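Flundale picking cell: equipment plan and budget notes

Working README for the bin-picking cell at Flundale. Tissue packs out of a teal bin, one at a time, with a two-finger gripper. The budget was written before anyone had tried it, and reads that way.
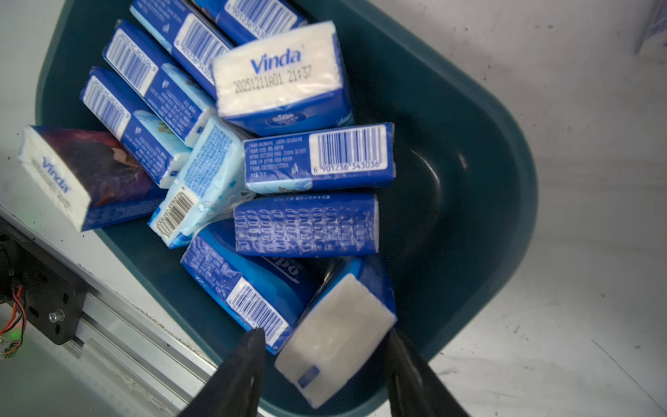 What's in this folder

budget.csv - every line item, including the ones we hoped to forget
quotes/ - Hostbridge for the arm, Damasceno for grippers and fingers
spares.csv - what we keep on the shelf
pendach/ - export from Pendach, our purchasing system, in the only format it knows

Where the money goes

The arm takes about 75 per cent of the total and gets all the attention in meetings. Fingers, brackets, extrusion and wiring share what's left. Plan on 2 spare sets of fingers per cell. They're the cheapest part of the gripper and the first thing to stop a shift.

Tissue packs go under consumables. Soft plastic wrap creases with handling, so budget for fresh stock. Finance asked if we could reuse the old packs. We do, for colds.

Lead times

Hostbridge quotes 13 weeks for the arm. Damasceno quotes 2 for fingers, plus freight, plus whatever customs feels like. Orders for the second cell need to be in Pendach by October.

Not budgeted yet

Floor marking
A second bin in another colour
Labour for swapping fingers, currently filed under goodwill

Contacts

Quotes and suppliers: Valdemar Skov
Spares and anything already broken: Bienvenido Layug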